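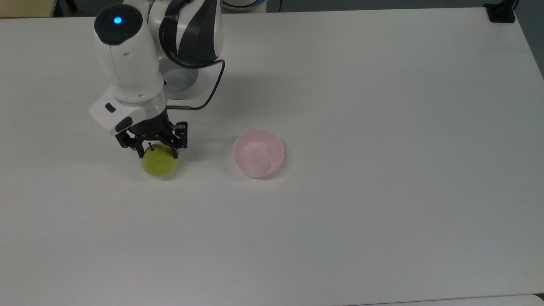 Liam Buckley writes that his club ran its first ladder on the old sheet and had to replay two matches when the seeds were typed in after the draw. Enter seeds first.

Print this page | E-mail this page

4.2 Setting up a singles draw in Leter

1. Open Events and choose New Draw.
2. Set the draw size. The default is 16.
3. Type the seeds in order, then add the other players.
4. Enter ranking points for each player. New members start at 1000.
5. Click Make Draw, check the byes, and click Publish.

Caution: a published draw can't be reordered - you have to delete it and start over.
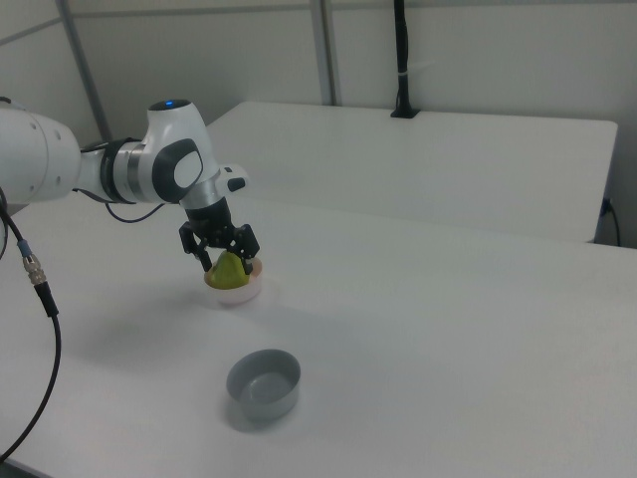 Can a player be replaced after the draw is published? Use Substitute on the player's line, any time before the first-round match starts. The new player takes the same place and is not seeded.

Note: walkovers count as wins but carry no points.

Get the Stellis newsletter each May, before the outdoor season. Sign up

Contact | Copyright Stellis | Back to top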